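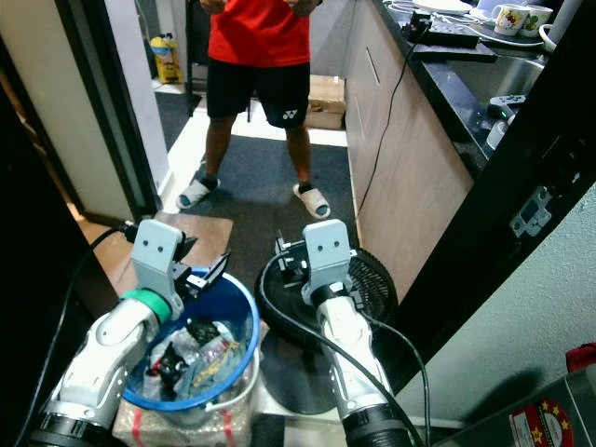 Two arms, one bucket: the kitchen passage at the Flondcombe open day.

Flondcombe, 01/09/2021

Storkemari has been telling people since June that household robots are close. The open day at Flondcombe was meant to prove it, so we went to look, and we came home with more questions than we took. The invitation promised "hands-free tidying." The demonstration we were shown was two arms and a blue bucket full of trash in a narrow passage next to a kitchen counter, with a man in a red shirt facing them.

The handout calls the system Flolletti and says it has put in over 3,000 hours of practice. Practice at what, it doesn't say. It also gives a success rate of 90 percent, with no list of the tasks that were tried and no word on what counts as a success. We asked at the desk and were sent to the website, where the same figure sits in larger type.

I will say the setting was a fair choice. Plenty of these shows are done on a bare table with colored blocks, and crumpled plastic is a harder thing to grab than a block. Still, a bucket of trash is a job most of us finish in a minute, on the way to something else.
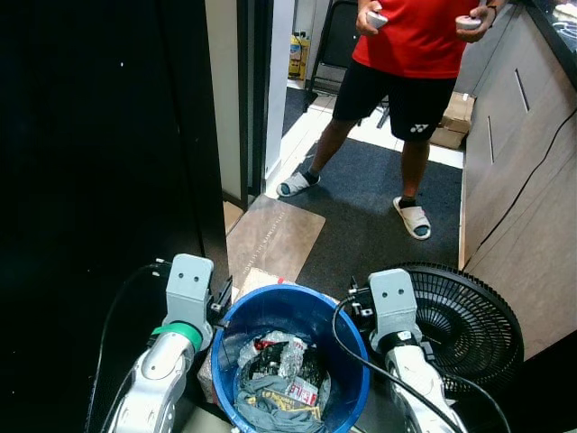 Alhassan Home Review, No. 265, page 2

The man in red has a controller in each hand, and the grippers are on either side of the bucket. Look at the controllers before you read the handout again. "Hands-free" is a strange phrase to print when a person is standing there with both hands full. I asked how much of the work the machine would do if he put them down and went to lunch. The answer was long and had the word "roadmap" in it twice.

No price was given. No date either, beyond "soon," and we were told "soon" at the last open day too. If Storkemari invites us back, I'd like to see the same bucket, the same trash, and the controllers left in a drawer.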